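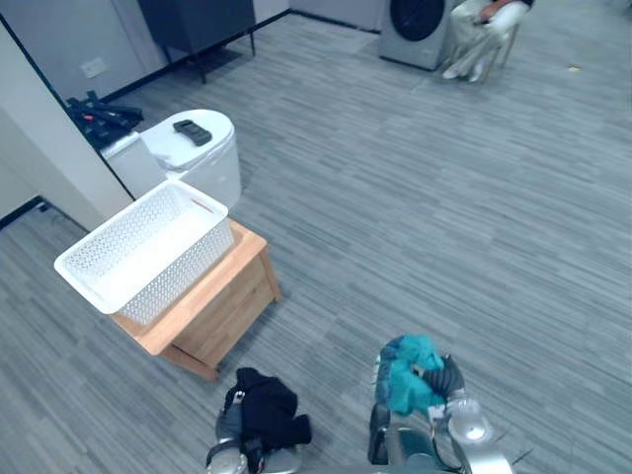 I have been thinking about laundry again, which is what happens when you reach the age at which a decent drying day counts as an event.

My current theory is that the laundry basket is where most household arguments are stored between uses. For years we had one of those tall wicker ones with a lid, bought from Sadowski on the high street when they were closing down for the second time. It was handsome and it snagged everything that went near it. I lost two jumpers and a good pair of tights to that basket. It also had a lid, and a lid is an invitation to put things on top of it, so the clothes went on the lid and the basket stayed more or less unemployed.

The white plastic one that replaced it has little diamond-shaped holes all over the sides and no lid at all. It cost next to nothing and has no charm whatsoever. I keep it on the low wooden table, the one with the short legs, where it hangs over the left end because the table and the basket were plainly never introduced to each other before purchase. I could turn it round. I have tried turning it round and then it's in the way of my knees.

The table came from Tihomir Shehu downstairs when he moved to Lindanska. He wanted 30 for it, I offered him a lamp, and we settled on 30 and the lamp, so you can see why I was never put in charge of anything at work. It's a nice honey colour and far too low for a person with my back, but I have grown fond of it.

Anyway, the sorting. My mother sorted into five piles and ironed pillowcases. I sort into two, dark and not dark, and I hold clothes up over the carpet while I make up my mind. Black is easy. Black goes with black, even though I own about four different blacks and under a proper light they look like a family that has fallen out. Blue is easy enough if you're strict with it.

Teal is the problem. Nothing in my wardrobe has caused more standing about than teal. It's too bright to go in with the blacks with a clear conscience and too keen on sharing itself to go in with the whites. I washed a teal thing with some towels once, in the old flat, and we had seaside-coloured towels until the day we left. Now it goes in with the darks on 30 and I try not to think about it. If you have a better system, I'd like to hear it, but please don't suggest washing it on its own. I'm not running a machine for one garment like a minor duke.

Then there are the things that live in the bathroom and shouldn't. A remote control, for instance. We own a small black one that spends more time on the toilet lid than it does anywhere near what it's meant to control. I put things down on that lid when my hands are full, it being flat and at the right height, and then I go round the house for twenty minutes lifting cushions. I've also found my glasses there, a library book, and on one occasion the butter.

I did look at doing all this properly. Eltard make a sorting unit on wheels with three canvas bags and a rail on top, and it's 100 in the sale, and I stood in front of it in the shop for so long that a man asked if I was in the queue. Three bags would mean a bag for teal. I could see a whole new life opening up. Then I measured the bathroom and found that I could have the unit or I could have the door open, and I like the door open.

So the basket stays where it is, sticking out over the end of the table, and gets my hip every time I come past with an armful. I'll look again in September when the Surkitham market is back on. There's a stall there that does odd-sized baskets, or did last year, if the woman hasn't packed it in for the candles.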